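Equipment and Purchasing > Grippers on a small budget: new fingers or keep taping?

mothballer
Posted 7 May 2019

Budget season. I have until Friday to tell my boss what we need for the towel folding cell, and "a nap" is apparently not a line item.

Current situation: two-finger gripper, bare fingers wrapped in blue tape, rewrapped whenever it starts looking sad. Options on the table:

a) Vallarier soft fingertips, 362 a pair, plus whatever they charge for the adapter they forgot to mention on the quote
b) a whole new gripper, the Gokoneo, just under 2000 with the mount
c) more tape, 39 for a case

I'm leaning toward (a). Talk me into or out of it. Payload is nothing, it's cloth. Cycle time isn't great but nobody here is timing it except me.

pallet_jack_off_duty
(c). Next question.

sixth_axis
Strongly disagree with the above. Tape is fine until you add up the time. Every rewrap changes the finger thickness a little, then your grasp height is off, then someone "just tweaks it," and in December you discover there are three versions of the program and the good one is on a laptop that went home with an intern.

We bought the Vallarier tips last year. They wear, but they wear evenly, and you can keep a spare pair in the drawer. The adapter is extra. Yes, it's a bracket. Yes, you will be insulted by the price of it.

pallet_jack_off_duty
sixth_axis, your problem there is version control. A nicer fingertip doesn't fix the intern.

sixth_axis
It doesn't, but I can buy a fingertip. I've never gotten version control approved.

crumbtray
Has anybody run the Gokoneo on terry? I get that it's the expensive option, but mothballer is going to be asked why it isn't on the list, and "too much money" only works once a year.

lowvoltage_lou
We demoed one. Nice gripper, quiet, good force control, software that wants you to make an account. On flat cotton it was lovely. On thick looped stuff it did about what our old one did, with more blinking. I sent it back and bought shelving.

Something to check before you sign anything: ask for the lead time in writing. We ordered through Badness (real name of the distributor, and they earn it) and "in stock" meant in stock on some other continent.

mothballer
Badness quoted me too! They were the cheapest, which I now understand differently.

lowvoltage_lou
Get a second quote from Ngô. Slower to answer, but the number on the quote is the number on the invoice, and the bracket is on it.

crumbtray
What's your spare parts line look like? When I put our plan together I forgot consumables completely and spent half a year smuggling tape through as office supplies. I'd put something down for it even if you buy the tips. You will still end up taping something.

pallet_jack_off_duty
Crumbtray has now made my argument for me, so thank you.

sixth_axis
They made the argument for having a consumables line. You made the argument for never buying anything.

pallet_jack_off_duty
I have bought things. I bought tape.

sixth_axis
Mothballer, before anybody spends your money, how does the tape look now? If it's lifting at the edges you're not really comparing (a) and (c), you're comparing (a) and doing (c) properly. Also what's the pick surface? If it sheds onto the cloth or the fingers, add cleaning time to your numbers.

mothballer
Fair. Both from the cell.
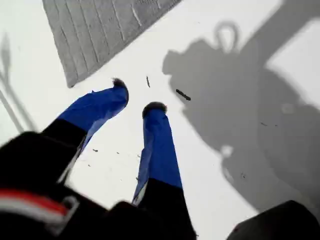
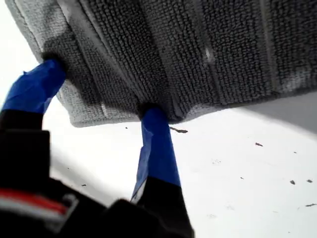 Blue over black on both fingers, specks on the white in both. Towel's in the fingers in the second one.

sixth_axis
Second one, left side of the finger nearer the middle. That flap is coming up. There's your case for (a).

pallet_jack_off_duty
Or there's your case for pushing the flap back down.

lowvoltage_lou
Side note, wipe your table. That costs zero and you can put it in the plan as a process improvement.

crumbtray
Seconding the wipe. For what it's worth, the tips look pushed well into the cloth in that second one, so I'd ask Vallarier what shape theirs are before ordering. Rounded is probably what you want. If the sample pair is square, send it back.

mothballer
OK. Draft as of now: one pair of tips and the bracket, quote from Ngô, case of tape under consumables, Gokoneo listed as "considered" so somebody upstairs gets to cross it out. People like to cross something out.

pallet_jack_off_duty
I can live with this. Order the tape first.

sixth_axis
Make it two pairs of tips. You'll want the spare the week after the budget closes.

mothballer
Two pairs is going to need a paragraph of justification. Does anyone have a paragraph?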